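Why I stopped buying fancy coffee and started buying a better grinder

So I finally did the thing everyone with a coffee habit eventually does, and spent more on the grinder than on the machine. I put it off for years. My old one was a little blade grinder I got when I moved into my first apartment, and it made a noise like a lawn mower chewing gravel. I loved it anyway! It cost next to nothing and it never broke, which left me with no excuse to replace it.

What pushed me over was a bag of beans from Visser, the roaster that opened over by the old bus depot. I'd had a cup in the shop and it tasted like apricots (I know, I know, I used to roll my eyes at people who said things like that). Then I took the same beans home, made a pot, and got hot brown water with a sour edge. I tried again the next morning with less water. Bitter this time. I tried more coffee, cooler water, a different filter, and by the end of the week I'd gone through most of a bag and hadn't had one good cup out of it.

The woman behind the counter asked me what grinder I had, and when I told her she made a face like I'd said I kept my milk in the garage.

The trouble with blades is that they chop. You get dust and you get boulders, all in the same scoop. The dust gives up everything in a few seconds and goes bitter, the boulders barely give up anything and taste sour, and you drink the two together. A burr grinder crushes the beans between two rough surfaces set a fixed distance apart, so the pieces come out close to the same size. I must have read that a dozen times over the years and never really cared until I had a twelve-ounce bag I was ruining. 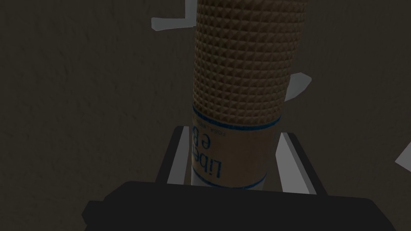
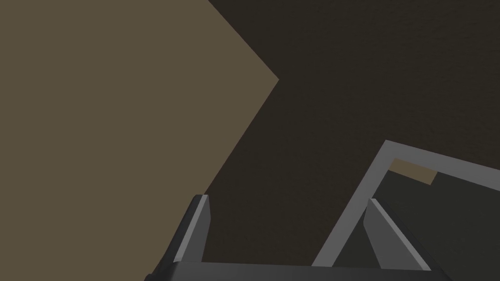 I went with a hand grinder in the end, the smaller Prokier, after going back and forth between that and the electric Goltska for most of January. The electric one was 100 dollars more and took up half my counter. The Prokier is a plain metal tube with a crank on top, and it's slippery! The first morning I had wet hands and the body spun around while the crank stayed put. I ended up wrapping it in a strip of rubber shelf liner, and what I'd really like is a proper sleeve like the one on that tan-brown cylinder, with the little raised diamonds packed close together, something your fingers can dig into. The shelf liner works okay. It's ugly and it smells like a shower mat, but my coffee gets ground and the tube stays where I'm holding it.

Grinding by hand takes longer than I thought it would. Light roasts are the worst, they're hard as pebbles, and with those I'm standing there cranking until the kettle has boiled and cooled off again. Dark roasts go through like nothing. I switch arms halfway. My right arm is definitely winning.

As for settings, the Prokier has clicks on the dial under the burrs, and I'm at 15 clicks for my pour-over. I started at 6, which was way too fine, and the water just sat on top of the grounds looking at me. If you get one, go coarse first and work your way down a click at a time. And write it down somewhere! I knocked mine out of place cleaning it and had to start all over.

The Visser beans do taste like apricots at home now, or close enough that I'm happy. The supermarket beans taste better too, and I hadn't expected much there. I used to think I needed the expensive bags, and these days I buy one as a treat and drink ordinary stuff the rest of the month.

Still on my list is a scale. I've been using the scoop that came with a can of coffee years ago, and people keep telling me this is a crime. Fledasik makes a small one with a timer that I've had sitting in an online cart for weeks. I'll probably cave. If you've got one, let me know in the comments whether the buttons hold up to getting splashed, the reviews are all over the place on that.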